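Engate Hand-Held Gripper: Setup, Care and Repair Notes

README for the tub-and-cloth station, kept with the recordings

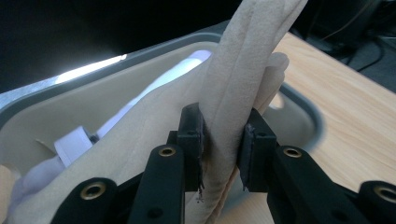 Welcome, and thank you for opening this before you opened the toolbox. These notes cover the two-fingered hand-held gripper we call the Engate, how we set up the station it works at, and what to do when the fingers start misbehaving. They began as one page taped inside a cupboard door by Drahomíra Procházka and have grown a good deal since then (mostly my fault, I like to explain things). If you only want the daily routine, skip down to "Before a session" and come back for the rest when something squeaks.

Last full revision: October 17, 2024, by Radomír Koubek, with corrections from Natsumi Nishimura and Danica Beneš.

What is in this folder

The recordings are short takes of one person using the gripper to lift soft goods out of a tub on a table. There are 700 takes in the main set and 40 more in a folder called "checks", which are the ones we make right after a repair. Please don't mix the two! The checks folder is full of half-lifts and pauses where somebody is listening to a hinge, and it will make the main set look much worse than it is.

Every take has a plain text note beside it with the operator's initials, the pad set in use and anything odd that happened. Some of the older notes are very short. Ramesh Bhardwaj went back and filled in what he could from the repair log, and where he couldn't be sure he left the line blank, so a blank means unknown and should stay that way in any table you build from these.

The parts you will be touching

The gripper is simple, and I mean that as praise. Two finger pads do the pinching. Each pad is carried on black linkage arms, and the arms turn on round pivots with brass-colored grommets set in them. Nearly everything that goes wrong happens either at a pad or at a pivot, so those are the two places to look first.

The pads have a small hole near the top. We use it to line a pad up when fitting it: hold the gripper so the arms point toward you, close the fingers gently, and check that the two holes sit level with each other. If one is higher, back off and seat it again. It takes a minute and saves a whole afternoon of cloth sliding out sideways.

Pads wear at the lower edge. A little fraying there is normal and a pad like that can stay on, but trim any long fibers with the small scissors so they don't end up in the fabric. Write "frayed" and the side in the take note even if you think it makes no difference. Left and right always mean as the operator sees them.

Setting up the station

1. Put the gray tub on the wooden table and push it back until it feels steady. It should rest flat on its base.

2. Line the tub with the big beige sheet first, letting it run over the floor and up the walls. Smaller pieces can go in under it or among the folds. We like a mess. Neatly stacked cloth is too easy to pick and teaches you very little about the pads.

3. Leave straps in if they are part of the item. A strap tucked into the folds is a perfectly good thing to have in a take, but if you catch it by accident, please say so in the note.

4. Keep cables behind the table and away from your lifting arm. Natsumi would like me to add that this includes your elbow.

5. Look at the tub rim from where you will be standing. Shiny plastic can throw back a strong white glare under the lamps. Turning the tub a little helps more than moving the lamp does, and we don't reject takes for glare alone.

Before a session

Open and close the fingers slowly, all the way, ten times or so. You are feeling for a sticky spot, and you will feel it long before you can see it. Then pinch a single fold of the beige sheet, lift it clear of the rim, and hold it while you say the pad set out loud for the recording. If the fold creeps downward, stop and wipe both pads with a barely damp cloth. Let them dry before trying again.

Check the grommets as well. They should sit snug in the arms, with no wobble when you press one with a fingertip. Dust collects in those pivots at a surprising rate (fleece is lovely to wear and dreadful to work with), and a soft brush run round each one is usually all it needs. No oil, please. Oil finds its way down to the pads, and from there into the cloth, and then we are all doing laundry.

Looking after the pads

We swap pads as a pair after 260 lifts, or sooner if either one looks tired. Never change just one. A fresh pad against an old one squeezes unevenly and the fabric twists as it comes up, which looks like an operator mistake when you review it later. Spare pairs are in the drawer marked Ondrejka, bagged together, and the used ones go in the tin beside it so Danica can look them over.

When a pivot goes stiff

Brush it first. If it is still stiff, set the gripper down on a towel, take the arm off at its pivot, and clean the inside of the grommet with a cotton swab. Put the arm back exactly as it came off. The arms look alike and it is very easy to flip one, so I put a scrap of tape on the outer face before I start.

After any pivot work, make at least two takes for the checks folder before going back to the main set.

Known quirks

Takes up to number 145 were made with an earlier set of pads, a bit softer than the present ones. The grip looks gentler in those and thick folds slip more often.

Lift counts in the repair log were kept by hand. We trust them enough for deciding on pad swaps and not much beyond that.

Small dark marks turn up on the beige fabric now and then. We don't retouch them, and we don't have a label for them either. Drahomíra hopes to add one in November.

Questions and fixes

Leave corrections in the file called "please_fix" and sign them with your initials. Radomír reads it most mornings. If a grommet has come loose altogether, tape it into the log page, put the gripper on the Fellow shelf, and ask Danica before you start the next take.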